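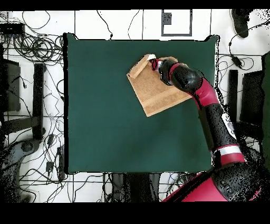 Schmieder asked at once if one arm would not be enough for the first year, and if the money for the second could go to grippers and spare cables.

It is a fair question, and we have put it in the plan for November 2018. This page shows the carton work at Utby, for colleagues who must decide on the equipment but have not yet visited us. We have asked for two offers, one from Millitz and one from Rostex. The Millitz offer is lower in price, but delivery takes 95 days and training is not included. Rostex includes training for 7 persons — we have only four who need it.

Flat board and folded board are listed as separate jobs in the budget, as they may need different fingers on the gripper.

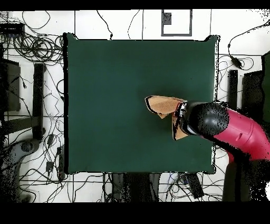

For the fingers we have reserved 500 euros, and the same again for cables, plugs and power strips. In the last budget we forgot these small things completely, and they had to be paid from the travel money. The floor plan is also not finished. Both suppliers want to know how much free space there is on each side, and we must measure this again before February.

Please send remarks on the cost list to room 123, on paper or by internal mail. The two offers can be read there too — they may not be copied.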